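Caring for Wooden Work Tables in Shared Rooms

Applies to all rooms with unsealed or oiled wooden tops at the Skedley and Groseo sites. Last revised Wed 10 March.
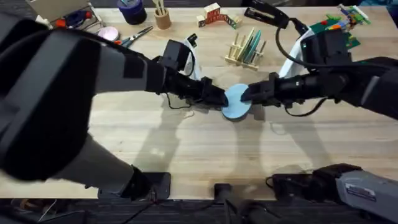

Before You Begin

Check the label on the underside of the table. Tables marked O have an oil finish and may be treated as set out on this page. Tables marked V are varnished and need only a damp cloth and a dry one. Do not sand or oil a varnished table. If the label is missing, place a drop of water on a corner and wait. On an oiled top that is due for care, the drop will darken the wood. On varnish it will sit on the surface in a bead.

Reserve the room for the full day. Oil must cure overnight, and the table cannot be used again until the following morning.

What You Will Need

Mild dish soap
Two buckets and lukewarm water
Lint-free cotton cloths, at least four per table
Sandpaper, 180 and 240 grit
A cork sanding block
Stamia table oil, clear
Nitrile gloves and a dust mask
A metal container with a lid, half filled with water

Stamia oil is kept in the supply cabinet at each site. Other oils should not be mixed with it, as the finish may turn sticky.

Step 1. Clear and Wash the Surface

Remove everything that can be lifted off. Equipment that is clamped or bolted to a table may be moved only by the department that uses it, and a request should be sent to that department one week ahead.

Add a small amount of soap to the first bucket and fill the second with clean water. Wring the cloth until it no longer drips, then wash with the grain from one end to the other. Rinse with a second cloth and dry at once. Water left standing in the joints will raise the edges of the boards.

Allow the table to dry for 3 hours with the door open.

Step 2. Treat Marks and Dents

Pale rings left by cups are usually in the oil and will come out with light sanding. Dark rings have reached the wood. These may be reduced but not always removed, and staff are asked not to use bleach on them.

For a shallow dent, lay a damp cloth over the spot and press it briefly with a warm iron. The fibers will swell and rise. Repeat once if needed. Deep cuts and burns should be reported through the repair form.

Glue and tape residue should be lifted with a plastic scraper held nearly flat. Metal blades leave scratches that show clearly once oil is applied.

Step 3. Sand

Put on the dust mask. Wrap the 180 grit paper around the cork block and sand the entire top with the grain, using even pressure. Sanding only the damaged area will leave a lighter patch. Wipe off the dust with a barely damp cloth, let the surface dry, and repeat with 240 grit.

Round the front edge very slightly by hand. A sharp edge splinters sooner – particularly on the older Raudsepp tables, which have a thinner front rail.

Step 4. Apply the Oil

Stir the oil; do not shake it. Pour a small amount onto a folded cloth and spread it thinly along the grain. Wait 20 minutes, then wipe away all oil that remains on the surface. Apply 2 coats in total, with four hours between them.

Keep a window open during this step. If the room has no window, leave the ventilation on its high setting until the next morning.

Disposal of Oily Cloths

Cloths soaked with oil can heat up and catch fire without a flame. Place each one in the metal container immediately after use and close the lid. Never leave a cloth in a wastebasket or folded on a shelf. The container must be taken to the hazardous waste point the same day.

How Often to Repeat

Tables in daily use should be treated once a year, in September. Tables in meeting rooms may be treated every second year. Between treatments, dust weekly with a dry cloth and wipe up spills as they occur.

Requests for supplies should state the site, the room number and the number of tables to be treated.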